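# 关于 Fastalell

我们教机器人干活，用的是最老的那种教法：人先做一遍，机器跟着学。区别在于，人不能直接上手，得隔着一套遥控装置，用两只不太灵光的机械夹爪去做。一个在厨房里能单手打蛋的成年人，第一天坐上遥控位，多半连一支笔都捡不起来。我们管这叫入职培训。

公司最早只有两个人。Deividas Paju 原来修缝纫机，Zyanya Xolalpa 原来教钢琴。他们在一个三月里凑钱租下现在这间屋子，买了第一对机械臂，然后花了整整一个春天，让它学会把一块抹布对折。抹布现在还挂在门口，折得不算齐。Zyanya 认为这是公司最重要的资产，Deividas 认为该洗了。

## 我们做什么

客户给我们一件事：把线插好，把盒子放正，把袜子配成对。我们把这件事拆开，由操作员遥控机械臂一遍一遍地做，每一遍都录下动作和画面，整理好之后交出去，供客户训练自己的模型。听上去很像抄课文，做起来也很像抄课文，只是每次课文摆放的位置都不一样。

动作示范有两种做法。一种是手把手，扶着机械臂的关节走一遍，适合擦桌子、拉抽屉这类大动作。另一种是遥控，操作员坐在旁边，手上的动作由机械臂照做，适合需要两只手配合的活。客户常问哪一种更好。我们的回答是看任务，客户通常对这个回答不太满意，我们也理解。

目前我们手上有 129 项任务，其中 42 项属于“桌面杂物”类，也就是每个人家里都有、谁也不愿意收拾的那些东西：手机盒、插线板、绕成一团的线。线尤其受操作员痛恨。硬的东西放下就放下了，线不一样，你碰它这头，它动那头，每一遍都是一道新题。

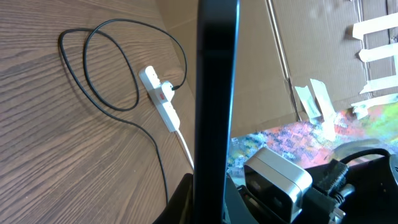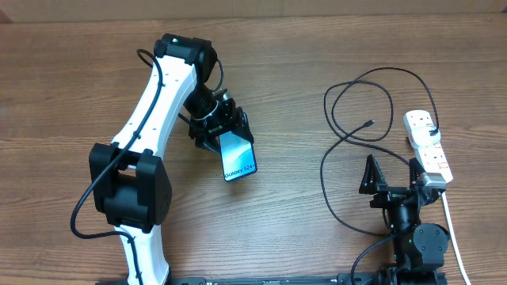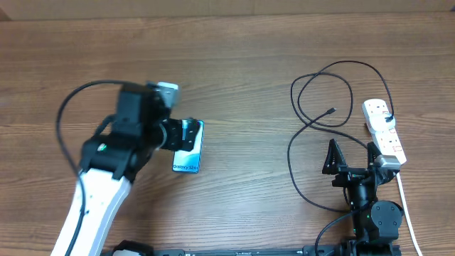
*桌面杂物类任务：木桌、白色插线板和黑色的线。*

## 我们怎么教

内部教程叫 Ccori，由 Marleny Cuadros 执笔，第一版写了很多关于手感的话，读起来像茶道入门。后来改成现在这版，大意如下：

- 动手之前先想好从哪里夹，想好了再动。
- 宁可慢，不要抖。机器会把你的抖一并学去，而且学得比正经动作快。
- 夹空了不用慌，退回来重新夹。补救的过程也是好素材，不要删。
- 做到一半接电话的，整段作废。

第三条曾经引起争论。Abelardo Cárdenas 主张只留干净利落的示范，理由是没有人愿意花钱看别人失手。Marleny 主张失手也要留，理由是机器将来一定会失手，总得见过别人怎么收场。两人争了几个星期，最后的规定是失手后自己救回来的留下，单独标注；救不回来的另存一个目录。那个目录叫 Sullard，名字是 Abelardo 起的，他不肯解释是什么意思，里面最多的文件也是他的。

新操作员要先练满 17 个小时才能录正式数据。练习内容很枯燥，无非拿起、放下、换个角度再拿起。有游戏经验的人上手快，坏习惯也多，总想一步到位。上手慢的反倒有几位做得极稳，教钢琴的那位就是，她本人要求写进来。

## 我们的人

Shona Costigan 负责验收。每一段示范交付前都要经过她，她看回放的速度惊人，退稿的速度也惊人。她的批注很短，常见的有“急了”“犹豫太久”和“你在想午饭”。最后一种的准确率相当高。

其余同事有学机械的、学舞蹈的，还有一位开过十年塔吊。塔吊师傅初来时觉得夹爪太小，使不上劲，如今已经是处理软线的一把好手，只是下班前仍然习惯往头顶看一眼。

## 和我们合作

我们接 40 段起的小批量任务，也接长期项目。第一次合作请先把要用的物品寄来，照片不能代替实物，尺寸写在邮件里也不能。曾有客户坚持说“就是普通的瓶子”，寄来之后发现瓶身是圆锥形的，抹了油似的滑。

数据的整理和交付都走我们自己的平台 Jisine，操作员、验收员和客户看到的是同一份记录。客户可以在上面写意见，写得越具体越好。“再自然一点”这样的意见我们收到过很多次，每次都要开会。

参观请提前预约。可以试坐遥控位，操作员会在一旁讲解，并尽量不笑。

*本页更新于 2023年8月27日*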